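The Magnesium Months

I own a drawer of supplements. It used to be a shelf, and before that it was one bottle of vitamin D that a doctor recommended in a tone of mild boredom. The drawer is what happens when a person with sore calves and an internet connection is left alone in the evening.

The latest resident is magnesium. If you have reached a certain age and told anyone at all that you sleep badly, you've been told to take magnesium. I was told by my dentist, by a man fixing my boiler, and by a cousin who also believes in copper bracelets. So in June I gave in and walked to the pharmacy in Otdale, where the supplement aisle is now longer than the aisle with the medicine in it.

There were 16 kinds of magnesium. I know because I stood there long enough to be asked twice if I needed help. Oxide, citrate, glycinate, malate, something marine, something for "active women," something for "active men" that was the same thing in a gray box. One of them fizzed. One was a spray you put on the soles of your feet, and I'm afraid I picked it up and read the whole label.

I came home with a jar of Prendov capsules, mostly on the strength of the lid, which opened without a fight. Two a day with food. I took them at dinner, went to bed, and lay there waiting to be sedated by a mineral.
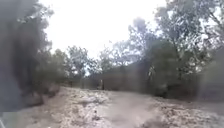 The track, middle stretch. Stones on both sides, kinder going between them.

I should explain how I ended up with sore calves. I started walking last year, properly, with shoes bought for the purpose, and what I mostly learned is that legs keep a grudge. They wait until three in the morning and then one of them turns into a fist. If you've had a night cramp you know the dance: out of bed, heel down, hand on the wall, language. The dog used to get up with me for these. Now he just opens one eye.

So the magnesium was meant to do two jobs, sleep and cramps. I kept notes, because I've learned that if I don't, I remember whatever I paid for. The notes say things like "slept ok" and "slept ok?" and "cramp, left, bad." They are not going to trouble a medical journal. I wrote down what time I went to bed, whether I woke up, and whether I'd had wine, and that last column turned out to be longer than I'd have liked.

Week one: no change, except to digestion, about which I'll say only that the leaflet mentions it and the leaflet is right. I went down to one capsule a day. Week two: fewer cramps. I was delighted and told everyone. Week three: cramps on Monday and again two nights after, and I stopped telling everyone.

Then I did what I should have done first and asked the pharmacist. She was patient with me. She wanted to know what else I was taking, so I went home and came back with the drawer in a tote bag. It took us a while. The multivitamin had magnesium in it. So did the "evening blend" tea powder by Dremer that I'd been given for Christmas and had been drinking because it was there. There was zinc in 3 different products, and I have never to my knowledge had a reason to take zinc once. She laid them out in a row on the counter like evidence. She asked about my kidneys, which I said were fine as far as I knew, and about blood pressure tablets, which I do take, and told me to bring the whole list up at my next appointment.

She also said, quite gently, that for ordinary night cramps the case for magnesium is on the thin side, that some people swear by it, and that stretching the calves before bed costs nothing. I had just spent real money on that jar and this was not what I wanted to hear from a person standing in front of a wall of it.

ISSUE 788

(Yes, these are still numbered. I began the count when this was a newsletter that went to my family, and I don't see how to stop now.) 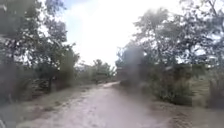

Page 3

Anyway, stretching. I do it on the bottom stair now, heels hanging off the edge, holding the banister and looking like someone who's forgotten what they came down for. A minute or so, then a rest, then again. I gave up the tea powder and the multivitamin, and I moved my long walk from the evening to the morning. You'll notice that I changed four things at once, so whatever happens next can't be pinned on any of them. I noticed that too, but only after I'd done it.

What happened next is that the cramps eased off. Not gone. I had one last week that lifted me clean off the mattress. But the notes for the past month have a lot more "slept ok" in them, and several without the question mark.

The jar is still going. I take one capsule with dinner on the nights I remember, and I sleep the same on the nights I don't. My cousin says this is because I bought the wrong kind. She takes the Trajkovski drops, which come in a little brown bottle with a pipette and cost what I'd call restaurant money. She says they're more absorbable. I asked her more absorbable than what, and she changed the subject to my posture.

I did look at the drops online. The page had a leaf on it, and a waterfall, and the phrase "supports normal relaxation," which I've been thinking about ever since. I would like to know what abnormal relaxation is and whether I can have that. There were roughly 1,000 reviews. I read far too many of them. A good number were from people who had not opened the bottle yet but were very pleased with the delivery.

A few people have asked what I'd suggest, so, for what it's worth from someone with no qualifications and a drawer:

Read the backs of everything you already take before you buy anything else. Write the amounts down on one sheet of paper. Mine is stuck to the fridge and it's embarrassing.

Take the sheet to a pharmacist, particularly if you're on any prescription. Mine didn't charge me, and didn't laugh until I got to the fish oil gummies.

Stretch your calves.

If cramps are frequent, or your legs swell, or anything feels new and wrong, see a doctor and leave the aisle alone.

The drawer has been thinned out. The zinc is gone, the tea powder is gone, and I found something at the back with a label in a language I don't read, which I handed in at the pharmacy with the rest. I kept the vitamin D. I've also kept the fish oil gummies, for now, on the grounds that they taste of orange.

My appointment is in September and I'm bringing the sheet. I'll report back on whether the doctor sounds bored.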